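Raden gateway modules: frequently asked questions
Last updated 2/24/20

The questions on this page come from system integrators and maintenance staff who use the Raden range with a Skeslow controller. If you are setting up a module for the first time, read the installation sheet that came in the box before you start.

Which controllers does the Raden gateway work with?

It works with every Skeslow controller that has a side bus connector. Older units without the connector need the Pevlow adapter, which is ordered separately. The adapter takes one slot's width on the rail and draws its power from the controller.

How many modules can I fit to one controller?

Up to six, in any order. The controller numbers them from left to right when it starts up. If you add a module later, put it at the right-hand end, otherwise the numbers of the existing modules will change and your program will have to be edited to match.

Can I add or remove a module while the power is on?

No. Switch off the controller and the field supply first, then wait until the status light on the controller has gone out. Hot swapping can damage the bus contacts, and damage of this kind is not covered by the warranty.

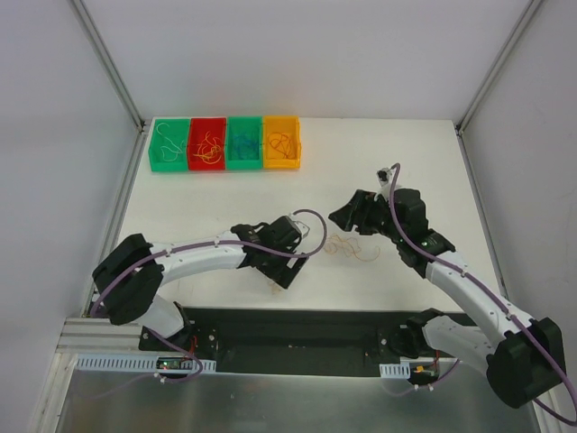
Do I need to update the controller firmware?

Only if it is older than version 13. The version is shown on the start page of the setup software. Save your project before updating – the update clears the retained memory, and any counters or recipes held there will be lost.

Why is the module's status light flashing amber?

Slow flashing means the module has power but has not been given a network address. Fast flashing means that two devices on the network share the same address. In both cases, open the setup software, choose the module from the list and check the address page.

What is the difference between the Raden and the Mfinanga modules?

The Mfinanga modules are remote stations. They have their own supply and can be mounted in a separate cabinet, up to 25 metres from the controller. Raden modules have to sit directly beside it. Both types can be used in one project, and the programming is the same for each.

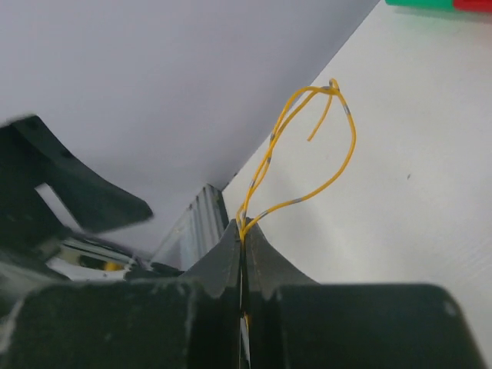 Can I carry on using my old project file?

Yes. Open the file in the current setup software and save it under a new name. The software converts the hardware list and shows a report of anything it could not match. Nearly all the entries in the report are old module names, which you can correct from the drop-down list.

Does the gateway keep its settings after a power cut?

Yes. The address, the port settings and the module name are held in permanent memory. Live process values are not kept, so your program should set safe starting values.

How long is the warranty?

It is 2 years from the date on the delivery note. Keep the note, as we ask for a copy with every return.

Is training available?

Golnar Ghaffari runs a one-day course on network setup, and the next one is in March. Places are booked through the sales office.

Who do I contact if my question is not listed?

Write to Touran Ghaffari in technical support. Please include the serial number, the firmware version and a copy of the project file.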